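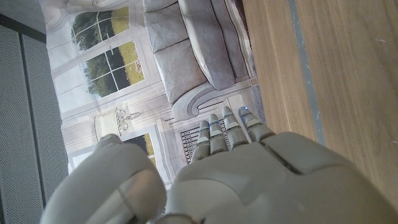 I was twenty minutes early and Eglė Kütt was already out on the porch in her socks, shouting at me to come around the side because the front door sticks when it rains. So I went around the side, past a wheelbarrow full of flowerpots, and into the kitchen, and that was pretty much how the whole afternoon went. We never did sit in the front room, where she'd laid out the good cups.

If you've lived in Nurkcombe for any length of time you've probably danced to her. She has played accordion at the Hennessy Hall dances for 38 years, first in a five-piece called the Vurnness Band and now mostly as half of a duo with whichever fiddler is free that month. I'd wanted to talk to her ever since my cousin's wedding, when the power went out and she just kept going in the dark for an hour (the cake got cut by flashlight, and it was the best part of the night).

I asked how she started and she made a face.

"Badly! I wanted a piano. We had an apartment up two flights of stairs and my father said, who's going to carry it, you? So he came home with an accordion from a man at work. It was missing two buttons and it smelled like a cellar. I cried. I was nine and I cried for a whole evening, and then I got bored of crying and picked it up."

She taught herself from the radio for the first couple of years. There was a dance program on at six o'clock and she would sit on the floor and chase the tunes, always half a phrase behind. She says she still hears some of them that way, with a little gap at the front where she was catching up.

The first time she played for real people was at the Hennessy, filling in for a man with the flu. She was told there would be a small crowd. There were 200 people in there.

"I knew eleven tunes. Eleven! The dance was three hours long. So I played them fast, then I played them slow, then I changed the key and hoped. And a lady came up after and told me she loved how many songs I knew. I didn't say a word. I ate my sandwich."

She got up then to look for a photo of that night, didn't find it, found a tax letter she'd been looking for since October, and put the kettle on. I'm leaving that in because it gives you an idea of how talking to Eglė goes — you get the story, but you get it with side trips.

I wanted to know about the instrument she plays now, the dark red Zurnum that's in every picture of her I've ever seen. She bought it secondhand when she was first married, and paid for it in installments she didn't mention at home.

"He thought it was a loan from a friend. Well, it was, in a way. I was friendly with the shopkeeper by the end."

It's heavy, and I know this because she made me put it on. I'd thought of an accordion as a sort of cheerful, bouncy thing, and it's more like wearing a suitcase that wants to go somewhere. I got one long honk out of it. Her dog left the room.

"Your left arm is doing nothing," she told me. "Everybody looks at the right hand because that's where the tune is. The left arm is the breathing. If you don't breathe, who cares what the tune is?"

She has given lessons at that kitchen table for years, and she has opinions about them. No student gets sheet music for the first two months. They have to sing the tune first, out loud, even the teenagers, even the grown men. She had a retired bus driver who refused to sing for five weeks and then came in one morning and sang a whole waltz in the doorway with his coat still on.

"He'd been practicing in the car. He was terrible. I was so happy."

I asked if she gets tired of the old tunes, and this was the only time she slowed down.

"Some of them, yes. There's a polka, I won't say which, they ask for it every time, and in my head I'm doing my grocery list. But then I look down and there's a little kid standing on her grandpa's shoes, and she's never heard it before. So I put the list away."

The Vurnness Band broke up without a fight, which she seems almost disappointed about. One moved south for work, one had twins, one went deaf in one ear and said he couldn't stand next to the drums anymore. They played a last dance and then all went out for pancakes at one in the morning. She still has 56 of their set lists in a cookie tin, and she read me some of them. They're written on napkins and raffle tickets, and one is on the back of a parking fine that I'm fairly sure never got paid.

These days she plays once or twice a month. Her shoulder bothers her, so she sits for the second half, on a kitchen stool she brings from home. She has also started writing tunes, at last, after decades of telling people she didn't have any in her. There are three so far. She played me one, a slow one in a minor key that she wrote for her sister, and I stopped taking notes, so I can't tell you much about it except that the rain had quit by the time it was over and the tea was cold.

"It needs a better ending," she said. "I keep stopping where I run out."

I asked what she'd say to somebody who wants to start now, at 40, say, with no musical background and a suspicious dog.

"Are we talking about you?"

We might have been.

"Rent one. Don't buy. Ten minutes a day, by the window, so the neighbors get used to it. And come see me after the holidays, I have a free hour on — wait, where's my calendar."

It was under the tax letter. I start in January.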